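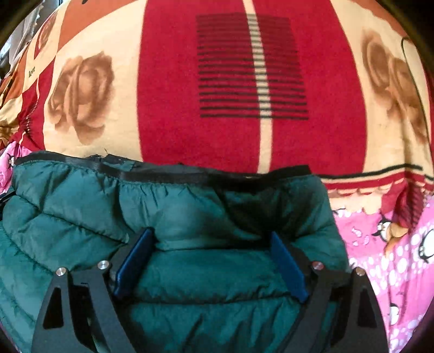 April 22, 2024

Re-proofing trial, second go. The Plallik wash-in says one dose restores water repellency "like new". I don't believe it and I'd like to see it on our own bench before we sell a bottle to anyone.

Method as last time: 300 ml of water through the rose onto a stretched swatch, shake it once, weigh it. Swatches are offcuts of quilted nylon from the Uleck roll, batch 2328. 4 treated, 4 left alone.

Treated ones did bead. So did two of the untreated ones, and the leaflet has no answer to that. My guess is the factory finish is still doing the work and we are testing nothing much. Should have stripped them first. Did we strip the October lot? The notes don't say.

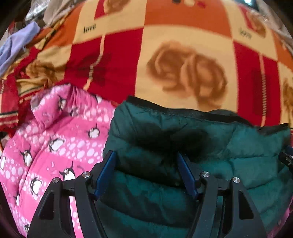
WASHING AND DRYING

Lultier detergent, cool cycle, no softener. The label claims heat "activates" the coating. Tried 6 minutes in the tumbler against line drying and could not tell them apart by weight. The scale drifts by more than the difference, so don't quote me either way.

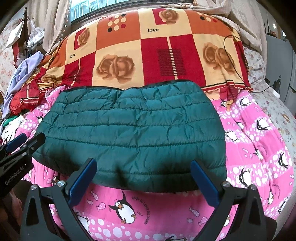

Figueiredo sent their own figures for the same product and they look far too tidy. No mention of how many washes in between, or what fabric. I've asked. Until they reply I'm treating it as advertising.

To do: strip and repeat, borrow a better scale, keep the down offcuts apart from the synthetic. Somebody has been putting them in the same bin.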